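To: plirnen-users list
Date: 19 October 2026
Subject: Re: [plirnen-users] cable grasps jumping near the drive cage

Hi all,

Thanks for the pointers last time, I finally got a few evenings with this. Quoting the earlier message so it stays in one place:

> Are you planning on the raw mask or on the fitted centerline? With
> the raw mask we saw the grasp point hop between the data cable and
> whatever thin wire crossed it. Also check your depth cutoff, the
> default throws away most of what you need up close.

Raw mask, guilty! I switched to the centerline in Prindomgate and replayed 953 logged approaches against it. Grasp hops dropped to 18, and most of those are the same failure: the tracker follows the blue SATA cable nicely up and over its loop, then gets down by the flat connector and can't decide where cable stops and plug starts. Then the planner picks a point right on the edge and we're back to wiggling.

The other headache is that the fingers and link arms eat so much of the wrist view by the time we're close. I'm masking them out with the Stidside self-filter (padding at 22 pixels, which is probably greedy), but anything black near the gripper goes with them, power connectors included. So the planner thinks that space is free, and it really isn't.
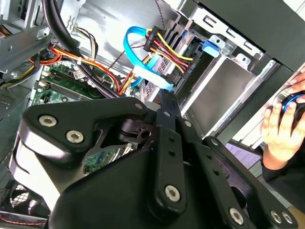 Sang wrote back off-list that the padding should shrink as the gripper closes in, and that anything the filter removes ought to be marked unknown in the collision map, never free. Sang also thinks the connector deserves its own class in the segmenter, even if that means labeling 2,000 more crops.

I like the unknown-space idea a lot and will try it first (one flag in the config, I think?). The labeling I'd love to dodge. Has anyone gotten away with just clipping the last bit of the centerline before the plug? If so, what length did you use, and did you keep it fixed or scale it with depth?

Branch is cable-endpoints if you want to poke at it. The replay script still needs the old log format, sorry.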